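Skundimon open house: an afternoon of folding

Our August open house had the best turnout yet, and I am still grinning. Skundimon teaches robots to handle laundry, and for this visit the Wimton team skipped the slide show and let people watch the work itself, starting at 3 in the upstairs bedroom.

Boonsong Limsakul ran the demonstration. He began with the part everyone underestimates, which is getting hold of a soft thing with two fingers. Children's shorts with an elastic waist are a favorite of his, as the gathered band gives the fingers something to pinch while the rest of the cloth does whatever it likes. 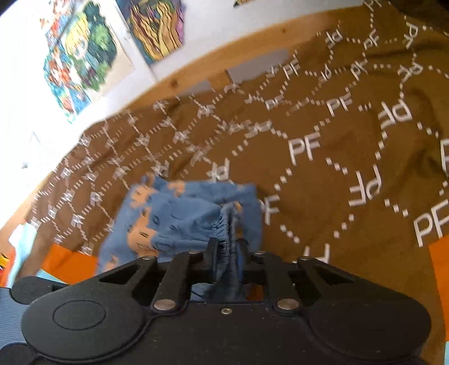
Rattana Nakpan wanted to know if a towel wouldn't be easier to start with, and whether the gripper could tell a waistband from a hem. A towel is easier, Boonsong told her, and the project did begin there. As for the waistband, the gripper itself has no idea -- the camera and the software have to work that out, and they still get it wrong on dark fabric.

What I loved was how much of it comes down to patience. Each garment gets picked up, laid down, turned and folded over and over, and each try is recorded so the software can learn from it. The Larkero set now holds 1300 folds, 58 of them shorts. The goal is 300 pairs of shorts by the next open house, so wish them luck!

Several of us got to try a fold with the hand-held gripper. My first attempt was a disaster, my second was merely ugly. You stop thinking about your fingers after a while and start watching the edge of the cloth.

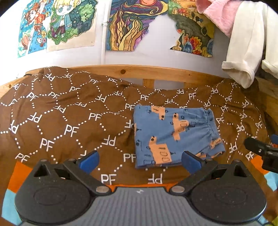
COMING UP

Rudd, the team's tabletop arm, gets its own demonstration next month. Bring a T-shirt you don't mind having creased. Sign-up is at the front desk.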